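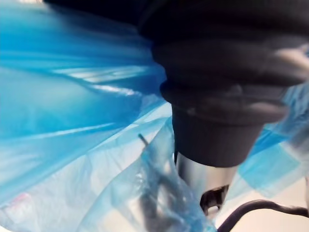
Bins and Rubbish meeting, Clakthorpe building, Thursday, 10 o'clock

Notes by me again, as I was the last one to sit down. Boris Beneš in the chair, plus the usual lot from upstairs and two from Panganiban, who share our landing and so share our bins whether they like it or not.

Last month's notes were agreed, apart from the spelling of Cutomley, which I had managed to get wrong in three different ways. Sorry, Cutomley!

Bags first, as they always take longest. Boris has ordered 20 rolls from Iletti and they should be here before the end of July. We went round and round on whether people should tie a full bag before lifting it out or after (I'm firmly in the before camp, having once worn somebody's soup) and settled on before. Full bags go down to the yard by 5 and don't get left on the landing overnight, please.

Then the pedal bin. Everyone likes a pedal, it saves touching the lid with a teabag in your hand, but Panganiban wanted to know if it could live nearer the kitchen. We talked about it for far too long and it is staying by the wall.
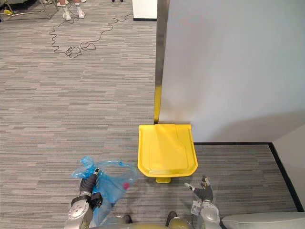
Which bin is the one with the pedal?
The yellow one, up against the white partition.

Food waste came up next. Banana skins and leftover lunches are to go down to the caddy in the yard, and Cutomley will collect it on the same morning as the paper. I asked if we could have a lid that shuts properly this time - it was mostly me and the wasps by the end of last summer. Boris will ring them.

Liners. We agreed to keep the clear ones where we have them, as you can tell at a glance when somebody has put a coffee cup in with the wrong stuff. There was a grumble that they look untidy, and fair enough, they do a bit, but I'd still take untidy over sorting through the lot by hand.
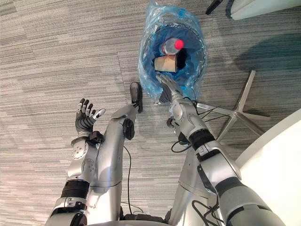

The blue bin with its clear liner, on the striped carpet.

Rota: Panganiban take the first fortnight, then us. Boris to print it and put it up by the kettle.

Any other business: room 17 would like a bin of its own. Put off until next time, as we were all getting hungry.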